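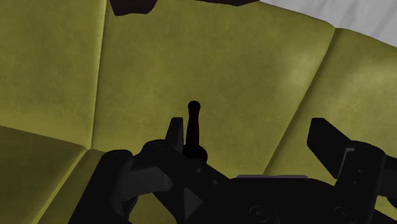 Reconditioning a faded leather seat back: strip the finish or recoat over it?

Upholstery and Interiors > Leather and Vinyl

seamripper_64
27 April 2019
Working on a three-seat sofa in olive pigmented leather. The color has gone uneven on the back panels, lighter on the raised parts and darker along the seams. Foam is fine, stitching is fine. I have a liter of Wedov water-based colorant and the matching primer. Question is whether I need to take the old finish off completely before recoating, or whether a degrease and a light scuff is enough. Total area by my tape is 371 square decimeters for the backs only. The seats are in better shape and I would leave them alone if the match is close.

hidebound
Degrease and scuff. Full stripping is for when the old coat is cracking or lifting. Put a piece of masking tape on a hidden spot, press it down hard, pull it off. If color comes with it, strip. If not, leave it on.

Use a gray pad, light pressure, and keep it off the stitching. Thread fuzzes quickly and the fuzz holds colorant.

tannery_row
I disagree on stripping. Unknown finish under a water-based topcoat is a gamble. I did a pair of club chairs for a customer in Hundville with scuff only, and the new coat let go along every seam inside a year. Seams collect body oil and old conditioner, and a pad does not reach down there. I now strip every job, no exceptions.

hidebound
That sounds like a cleaning failure. Stripping fixed it for you because the solvent also took out the oil. A soft brush and degreaser, two passes, does the same thing in the seam without softening the leather.

seamripper_64
Tape test done behind the left arm. Nothing came off. There is a waxy feel down in the seams though.

tannery_row
The waxy feel is what I am talking about.

pad_and_piping
Check first that it is leather all the way around. A lot of sofas have hide on the contact surfaces and vinyl on the outside back. Lawal sold theirs that way for years. Vinyl wants a different primer, and the grain can be close enough that you will not see it from the front. Look at the raw edge under the dust cover – leather is fibrous, vinyl has a woven or knit backing.

seamripper_64
Pulled a few staples. Fibrous on the inside back, knit on the outside back. So two materials.

pad_and_piping
Then mask at the welt and treat them as separate jobs. I would not put the Wedov primer on the vinyl unless the label lists it.

hidebound
For application, thin coats with an airbrush or a small spray gun. I use an Orico gun turned well down. Sponge the first coat into the seams, spray the rest. Let each coat dry fully. Spread the panels by hand while the seam coat dries or it will bridge and then crack.

tannery_row
Agree on that part. Also mix all the color you need in one batch. Some 164 ml per coat should cover that area by gun, more by sponge. A second batch never matches on olive, it drifts toward yellow.

seamripper_64
Plan is degreaser and brush on the seams, scuff, tape test again inside a seam, then decide. Ordering a vinyl primer for the outside back.

hidebound
Good. Let the seams dry overnight before the second tape test.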